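Eliécer Tello on dubbing "Gronamska"

Eliécer Tello directed the Spanish dub of the period drama "Gronamska" for the streaming service Pana. The full run went online on Thu 5 September. He spoke to us between mixing sessions for his next title, the detective series "Pacheco."

The contract covered 9 episodes and 204 speaking parts. Tello cast the leads first and filled the smaller roles from a pool of regulars, with one actor taking up to 2 parts per episode. "The rule is that they never share a conversation," he says. "I keep a grid. If the innkeeper talks to the coachman, those have to be different people."

Lines are recorded one actor at a time. Each line is cut into a loop, and the actor hears the original in one ear before the take. Tello allows three takes on most loops and more on crying and shouting. "Laughter is harder than either. We usually keep the original laugh if the music track is clean." 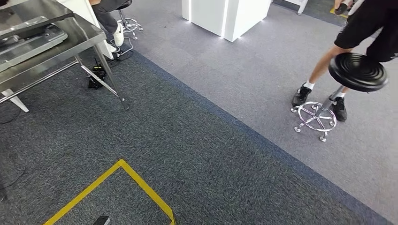
Matching the mouth

Tello rewrites the translation himself before recording starts. He marks every closed-lip sound in close-up shots and looks for a Spanish word with a P, B or M near the same spot. In wide shots he ignores this and keeps the meaning.

"The trial episode had 900 loops, most of them in close-up," he says. "I changed the judge's final speech four times. The last version is shorter than the translation and it fits."

Viewers have asked why the lead, Flinberg, keeps a slight accent. Tello says the character is a foreigner in the original too, and the client approved the choice after a test reel.

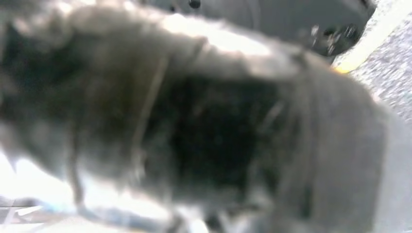

Gray fibers at close range, with a dark area near the middle.

A second season has not been confirmed. Tello is booked on "Pacheco" until November and says he would want the same cast back.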